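Ticket 2000-62
Site: Homcombe, shared kitchen
Opened by: Trí Mai
Opened: 10/12/26
Category: Furniture / dining table
Status: Waiting on parts

Problem as reported:
Round table rocks when anyone cuts food at the near side. Cutlery slides when the top tips. Toaster at the back has moved a little toward the edge twice.

Checked so far:
Floor is level at that spot. Turned the table a quarter turn and the rocking went with it, so it's the table and not the floor. Tightened all the bolts under the top. Better for a day, then back to the same. 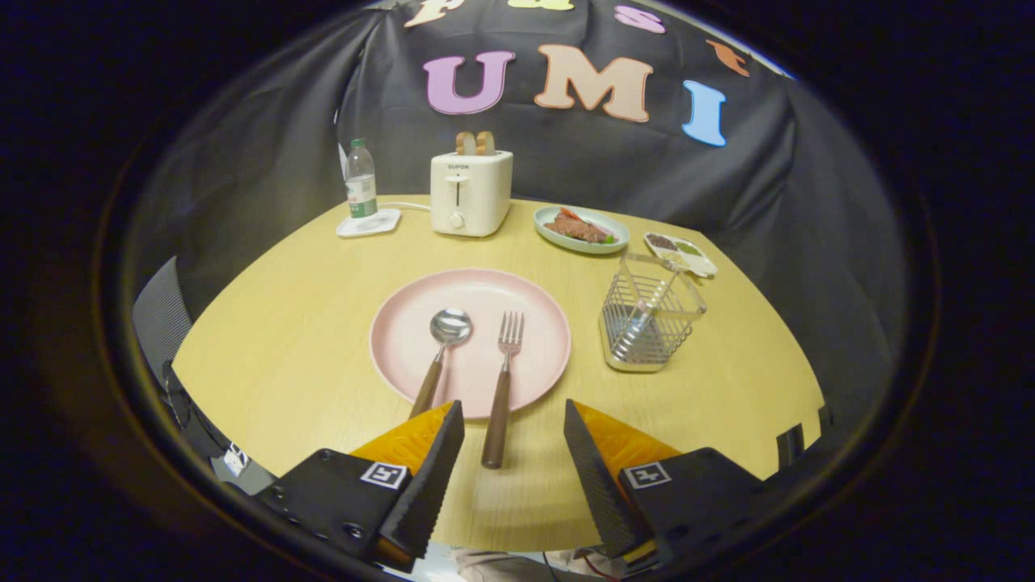 Table as laid, toaster at the back, pink plate with spoon and fork in the middle.

Toaster is the heavy item and it stands opposite the place where people sit. Asked for it to go on the counter for now, along with the meat plate when there is carving to do. Trí confirms less movement but still some when leaning on the near side.

Second visit: one foot pad is worn down on the inside. Put a 28 mm felt pad under it as a stopgap. Rocking is gone with light use. Not tested with a full table.

Ordered a set of screw-in feet from Morais. They quote around 50 days.

Next step: fit new feet, put toaster back, recheck. Keep open until then.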